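Speaker notes – "Learning to cook again after 60: what our Cerkmont suppers taught us"

Slide 1. Welcome

Wait for people to sit down and find their tea. Say hello properly, and thank the Shehata Hall for having us back in July when they could have had the choir. Say that I'm going to talk for 30 minutes, that I do tend to wander, and that anybody who wants to stop me should just put a hand up and I'll be glad of the rest.

Start with the story of my father and the boiled egg. (Keep it short! Last time it ran on until the kettle had gone cold.) He was widowed at seventy-four, he had never cooked a meal in his life, and the first thing he asked me on the telephone was how you know when water is boiling. I laughed, and then I was sorry I'd laughed, and that telephone call is really how the suppers began.

Slide 2. Where people get stuck

Most people who come to us can manage toast and a tin of soup. What they can't face is the stretch between wanting something and having it on a plate – the deciding, the getting out, the washing up afterwards. So we begin with very few things and we keep to them. Something to drain with, something to eat off, and one sauce you like enough to look forward to. You can get through the whole of the first month on that, and I have known people who did.

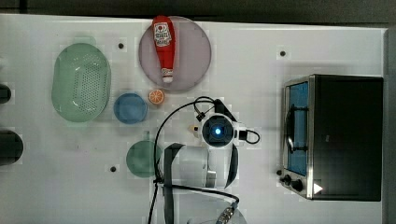

Laurențiu Ciobanu put it differently when we talked over this part, and said that the sauce had mattered more to him than any of the rest, that he'd eaten plain pasta for weeks out of what he called politeness to the pasta, and that the first evening he let himself have it the way he'd liked it as a boy he sat down at the table again, with a proper chair, and put the wireless on.

Pause there. I always need a moment after that one myself.

Then say that we don't tell anyone off for what they put on their food. We did try a healthy eating sheet in the first year, 100 copies, and most of them are still in my hall cupboard if anyone would like one.

Slide 3. Cooking for one

Ask the room: who here cooks for one? Let them look round at each other, as it does people good to see the hands go up.

Go through the Drodo method, named after the café where we worked it out on the back of a menu. Cook for 2, eat one portion hot, and have the other for lunch the next day with something fresh beside it. Don't freeze it unless you're the sort of person who labels things. I'm not, and I have had some very odd suppers because of it.

Mention bowls. People who live alone often give up plates altogether and eat standing at the counter, and I'd gently like them to go back to a plate, even for beans. 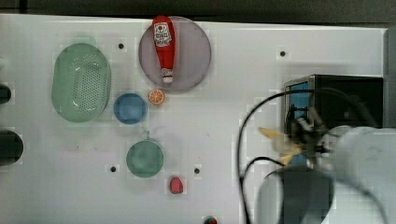
Next comes the shopping, where I usually lose my place, so read this bit out if need be. Buy small potatoes, not the big bag. Ask at the counter for two sausages – they won't mind, and if they do mind, go to Flolilow on the corner, where they never have. Write the list in the order you walk round the shop. Eat something before you set off.

Slide 4. Joining a supper

We meet at 3 in the afternoon, cook together, eat at five or so and everybody is home before dark, even in winter. Bring an apron if you have one. You don't need to have cooked before, and you don't need to talk if you'd prefer to peel carrots quietly.

Leave the slide up during questions. Someone will ask about gravy. Send them to the leaflet by the door, then stay and chat about gravy anyway.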